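Why Do Plastic Parts Have Ridges?

Look at the back of a toy or the lid of a lunch box. You may find a raised line running along it. That line is called a ridge, and it makes thin plastic stronger.

Try it with paper. Hold a flat sheet by one end and it flops over. Fold it down the middle, open it a little, and hold it again. Now it sticks out straight. The fold works like a ridge. Curves help too – a curved shell is harder to bend than a flat sheet.

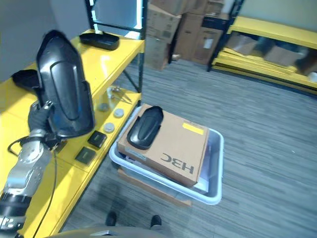
Most molded parts start as small plastic beads. A machine melts the beads and pushes the hot plastic into a metal mold. The mold is a hollow shape, like a cake pan with a top. When the plastic cools, it gets hard and keeps the shape of the mold. One mold can make 1000 parts, and they will all look alike.

Parts can wait on a shelf or in a bin until they are needed. Big shells need lots of room. Caps and pads are small, so they are easy to lose – it helps to keep the same kinds together.

Words to know

Mold: a hollow shape that gives melted plastic its form.
Ridge: a raised line on a surface.
Shell: a thin outer cover.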